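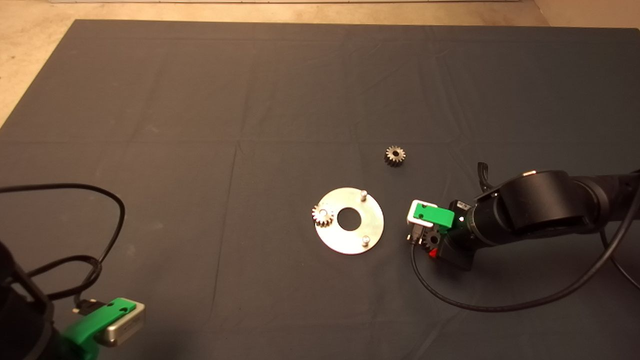 A small gear and a round metal plate on a dark cloth.

Town clock in Hirimside to strike again after 34 years

November 16, 2025

Great news for anyone who has ever missed a bus in Hirimside: the old clock over the market hall is going to chime again! The bell has been silent for 34 years, and the town council voted this week to pay for the last stage of the repair. Ezzat, the clock workshop hired in June, has two of the four dials running already, and they keep lovely time.

The biggest job left is the striking train, the set of wheels that tells the hammer when to fall. Several wheels had worn so badly that new ones have to be cut to match, tooth for tooth, and the shop hopes to have the whole set fitted before spring. After that comes the part everyone is waiting for, a full test of the bell at noon with the square open to all.

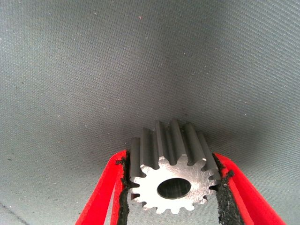

Sallum, from a flat on the square, wrote to us that the chimes would be very welcome by day but should stop at ten in the evening, as they did in the old days. The council will take up the question of night hours at its next meeting, and letters are welcome until then.

The Brilosura bakery across the street is already planning a clock-shaped loaf for the big day, with raisins for the hours. The tower stairs stay closed while work goes on, but the market hall is open as usual.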